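Starnel Paste Removal Kit, the big one
Reviewed by Sevim Karabulut
Posted Tue 13 January

Three stars out of five, and one of those is for the swabs.

I refurbish server boards, mostly the kind that arrive wrapped in a towel. Each of them has thermal paste on the processor, and each previous owner had a personal philosophy about how much. For years I have dealt with this using rubbing alcohol and coffee filters. In November I decided I was a professional and bought a kit.

The Starnel box contains 252 foam swabs, a bottle of solvent, a bottle of a second solvent that "prepares the surface," a plastic scraper and a cloth. It weighs 882 grams on my kitchen scale, a good part of which is the box. I paid 70 dollars. The coffee filters were cheaper, and you could also make coffee with them.

The first solvent is good. You put a few drops on the heat spreader, leave it for a minute, and old paste comes up in one or two passes. It smells like an orange that went to law school. The stubborn stuff, the kind that has set around the edges, wants a second round and a fresh swab. I used seven on my worst chip, and at that rate the box should see me into retirement.

The second solvent may as well be water with ambitions. I cleaned one processor with it and one without, and I could not tell them apart the next morning. The instructions insist on it anyway, in bold.

The scraper is sharp enough to worry me and too soft to be useful. Keep it away from the socket. Keep it away from the board altogether, really, and use an old library card. The cloth sheds. A cleaning cloth that sheds is a bold product decision.

What I do like is the swab head. It is flat and narrow, so it reaches the strip where the lid of the processor meets the green part without dragging paste onto the retention frame. My older Larell swabs are round and fat and get paste onto everything, including me. 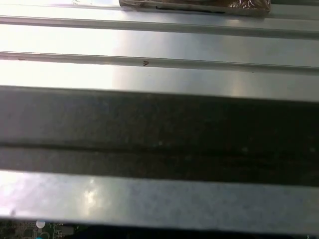
Rails, with a glossy brown wrapper at the top.

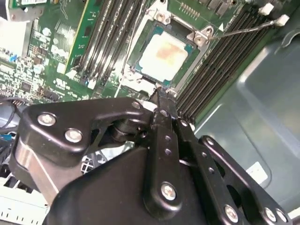
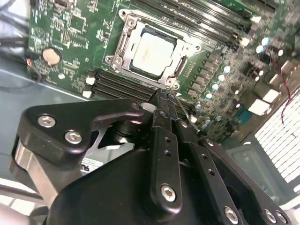 My routine now is to wipe the chip while it is still clamped in its frame, then open the lever and check the edges with a flashlight. Starnel tells you to take the processor out first. I have bent enough pins in my life to ignore that.

Dursun sells the first solvent on its own, under the Irano label, same bottle and same orange. If you already own swabs you trust, get that and skip the kit. If you do buy the kit, save the box. It's very sturdy and fits two memory trays side by side.

The cap on the solvent leaks if you store it lying down. Ask my drawer.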